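How a Mountain Railroad Climbs

Tourists visit Treltach in June to ride the train up to Droltgate. The line is 52 years old and rises 304 meters. An ordinary train has smooth wheels on smooth rails. On a steep slope those wheels slip.

A rack railroad has a third rail with teeth. A toothed wheel under the train, called a cog, fits into it. As the cog turns, the train moves uphill.

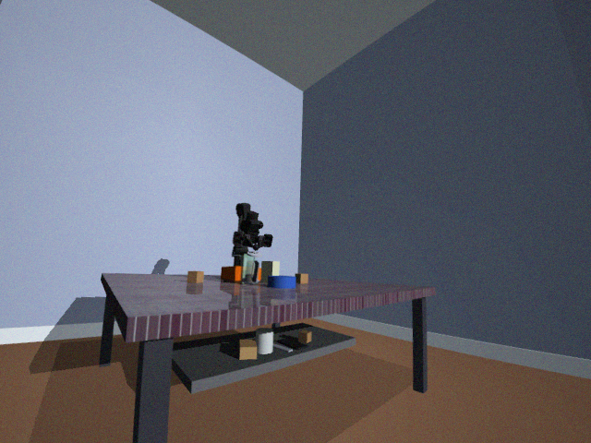
Going Down

Going down needs care. The cog holds the train back, and two separate brakes help it. Each brake can stop a full train of 196 passengers — even if the other one fails.

The train goes slowly in both directions. Sit on the left going up for a view of the lake.

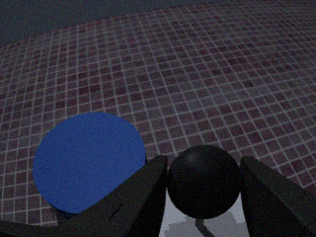

Lavanya Rajan asks whether the teeth wear out. They do. Workers check them with a gauge and replace worn sections before the summer visitors come.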